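News from the allotments: what we learned about saving seed

Last winter I promised to write something for the newsletter about saving our own seed, and I am sorry that it took me so long. The idea came from a visitor from Cabanatuan, who told us over tea that in her family nothing is bought that can be kept from the year before. After this several of us at the Jeston plots decided to try with beans, tomatoes and lettuce.

Beans are the best choice for a beginner. You leave the pods on the plant until they are brown and they rattle when you shake them. In a wet September this is not possible, so at Barnham they pull out the whole plant and hang it with the roots up in the shed. I did the same and lost only a few pods to mould. When the beans are dry, try to press one with your fingernail. If the nail leaves a mark, wait another week.
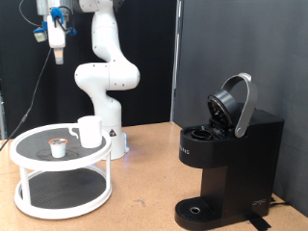 White jointed arm on the wooden table.

Tomatoes need more patience. The seeds sit in a jelly, and this jelly stops them from growing too early. Put the seeds with their juice in a glass, add a little water and leave it for three days in a place where the smell will disturb no one in the house. A skin comes on the top, which is normal. Then you fill up the glass, pour away what swims and keep what stays at the bottom. Dry the seeds on a plate and please not on kitchen paper, as I did. I had to sow them with the paper still on them.

One question came up many times at our spring meeting: can we keep seed from the F1 hybrids? You can, but the plants will be different from the parent and often weaker. For this reason we agreed to exchange only old varieties with each other. The most popular one in our box is a climbing bean which we know as Drillolwood. It has a purple pod and it crops late, until the first frost. I could not find this name in any catalogue, and if a reader knows where it comes from, I would be very glad to hear it.
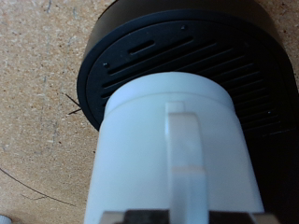 Black slotted face, seen at an angle.

For storing, paper envelopes are better than plastic bags. Write the name and the year on the envelope before you put in the seed – later you will not remember. I keep mine in a biscuit tin in the bedroom on the north side, where we do not heat. Lettuce seed is good for three years or so, and beans a little longer. Parsnip you should sow the next spring, because it does not keep.

To test old seed, put some of it on a wet cloth, roll it up and look after a week. From my oldest lettuce 5 seeds out of 11 had a root, so I will sow them more thickly and not throw them away.

The exchange box will be open again in February, in the hut by the Jeston gate, from 11 in the morning until it gets dark. We have 100 empty envelopes ready. You do not need to bring seed in order to take some, but if you do bring it, please write also the height of the plant and if it needs a stick. Last time we had peas without any information, and they grew over the neighbour's fence.

Runner beans are welcome too, although they cross very easily with each other, so the colour of the flowers may be a surprise.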